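Getting the kitchen quotes down to one

We started asking for kitchen quotes in September and ended up with two on the table, one from Naylor and one from Plateo. The gap between them was £700, which sounded simple until I read what each one left out.

Naylor had put in the fitting and taking away the old units. Plateo had not, but their price covered the sink and tap. I wrote everything on one sheet of paper and went through it line by line – dull work, but it took an evening and it settled most of the arguments.

The old units are 114 cm wide on the window side, an awkward size. Plateo wanted to fill the gap with a panel. Naylor offered a narrow cupboard for baking trays, and I liked that better.

Worktops

I went back and forth on these for weeks. Plain white shows every tea stain. Speckled granite in beige and brown hides crumbs well, and it goes with a warm wood floor. We have asked for a price on that.

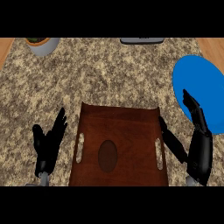

What happens next

Naylor are coming back to measure again before we pay the deposit. I still need to choose handles and find out if the old cooker can stay. The plumber wants to start at 8 in the morning, so the kettle will be moving to the bedroom.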